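Budgeting for a two-arm packing setup at a small café supplier: what am I forgetting?

Asked 20/11/2019 in Equipment and Planning

Hi everyone, and apologies in advance for the length of this, my wife says I can't order a sandwich in under two paragraphs.

We're a small outfit in Tresasthorpe that puts together takeout supplies for coffee shops and garden centers (plenty of our customers are both, which is how trowels and gloves get mixed up with cups and napkins on our packing tables). Over the summer we started looking into whether a pair of small robot arms could take over some of the sorting and bagging. I don't mean the whole job. I mean the dull middle bit, where somebody picks a cup, a lid, a carrier and a few straws and gets them into a bag for a sample kit. We send out a lot of sample kits.

I've been to see a pair of arms on a bench and came home very excited and also a little confused, and now I have to write a budget that my business partner will sign. She wants it before the December stock order goes in. The arms themselves are priced and I'm comfortable with that part. What worries me is everything else! I've put down 2000 dollars for "the rest", meaning the enclosure, rails, baskets, cameras, cabling, and spare fingers for the grippers, and I have a sinking feeling that it's a number I made up because it was round.

The other thing is the floor space. We have one good corner, next to the sink, and I'd like to keep the whole business in there. Is it better to buy a ready-made enclosure (Stiltard do one that would fit, just) or to build from aluminum extrusion and cut it to suit? I'm handy enough, but I'm also slow.

Pictures first so you can see the sort of items involved and the sort of space, then my actual questions underneath.
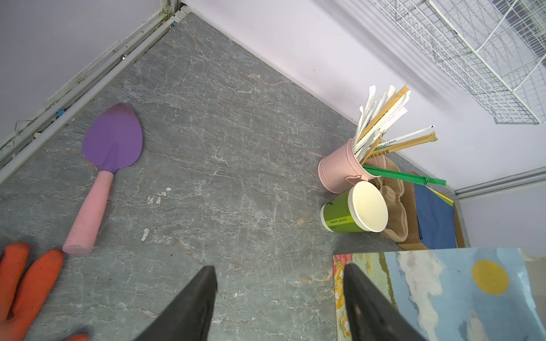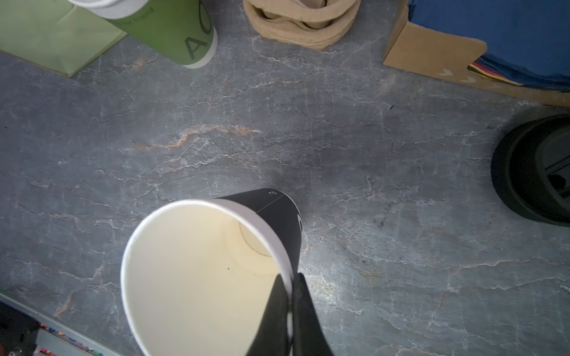
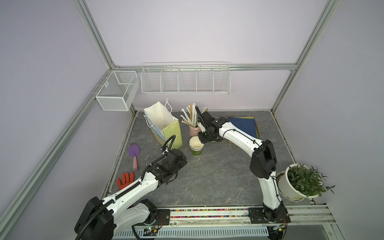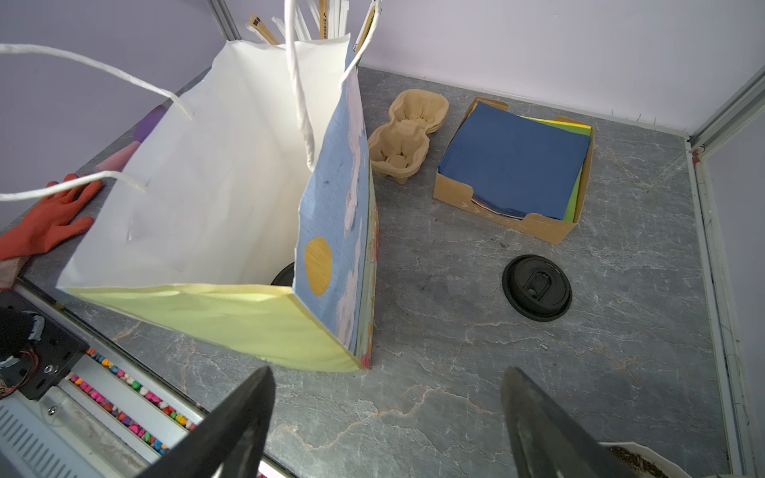 Cups, carriers, straws and the rest of it. The third one has both arms in it.

So, my questions:

Would you budget for one kind of gripper finger or several? Paper cups are soft, the glove is floppy, and the trowel handle is nothing like either of them.

Do I need a camera on each wrist as well as one looking at the whole bench? The quote lists them separately and it would be easy to strike a line out.

Is there a sensible figure for the stuff that gets used up? I mean cups crushed, napkins creased, bags torn. We sell these things so they aren't free to me, but they aren't full price either.

And last, ready-made enclosure or build my own?

Thanks so much for reading this far. Any experience at all is welcome, even if it's "don't".

Osamu Murakami

3 answers

Answer from Demyd Hnatiuk (marked as helpful by the asker)

Welcome Osamu, and please don't apologize, a long question is much easier to help with than a short one! I went through this a couple of years ago for a seed and bulb packer, so my notes are for a slightly different pile of objects, but a lot of it carries over.

I'd raise your 2000, and I'd split it up before showing it to your partner. One lump called "the rest" is exactly what gets cut in half in a meeting (ask me how I know). Ours had separate lines for frame and rails, wall panels, baskets, lighting, wiring, grippers and consumables. The wiring line was the one I got most wrong. We spent 119 on cable ties, sleeving and a slotted tray in the first month alone, and I'd put down nothing for it. You want the cables tidied away from the arms from day one, because a loop that looks harmless when everything is parked can catch when one arm reaches across the other.

On fingers, start with the plain pair and buy a spare set of the same thing. I'd leave money in the budget for a softer set but I wouldn't order it yet. Paper cups held by the rim are a fair test, and I'd ask the seller to let you try your own stock, with the lids as well. Flat lids lying on a smooth counter gave us more grief than anything else on our list, far more than gloves did, and we lost a week to them before somebody suggested a slightly grippy mat. Thin napkins I can't speak to. We never had any.

Cameras: keep the wrist ones. I know it's tempting, they look like a luxury on a quote. But the overall view can't see into a bag once an arm is leaning over it, and if you're placing things inside bags you will want to see the opening from close up. If you really must save something, ask whether you can start with a simpler camera for the overall view and change it later on.

As for the enclosure, I built ours, I enjoyed it very much, and I'd buy it next time. Extrusion is lovely stuff, you can move a rail or hang another basket whenever you like, but I counted my own hours as free and they weren't. If Stiltard's fits your corner with room to open a door and get your elbows in, take it. If it only "just" fits, as you say, then measure again with the arms stretched right out. And think about that sink! I'd want a proper splash panel between it and anything with a circuit board on it.

Do come back and say how you got on.

Answer from prundum_fan

check the power. we had to get an electrician in for a new outlet and it wasn't in the budget at all. 800 by the time he finished. also the floor, ours slopes

Answer from Bench Corner

I agree with most of what Demyd says, although I'd build the enclosure myself without a second thought, so there you have 2 opinions and you can toss a coin. Pick a simple box shape, get the lengths cut for you by the supplier, and it goes together in a weekend. We used MacLeod brackets and they've been fine.

On the consumables question, which I think got skipped: put a crate of seconds aside. Dented cups, carriers with a torn corner, bags with a smudged print. Use those for practice and setting up, and save the good stock for when you're checking that a finished kit looks nice enough to send. I'd still write a small monthly amount in the budget, just so it's there and your partner has seen it.

Also, pick fewer items to begin with. A trowel, a glove, a plant pot, cups, napkins and straws is a very mixed bunch for a first go. I'd start with cup, carrier and bag, get that steady, and let the garden things wait till spring.

Comment from Osamu Murakami

Thank you all, this is wonderful. I've split the lump into seven lines and the total has gone up, which my partner took better than I expected. The electrician is coming to look at the outlet by the sink. I'm leaning toward the Stiltard box but I've borrowed a longer tape measure and will check the reach properly before I send anything off. Demyd, did you glue your mat down or just lay it loose?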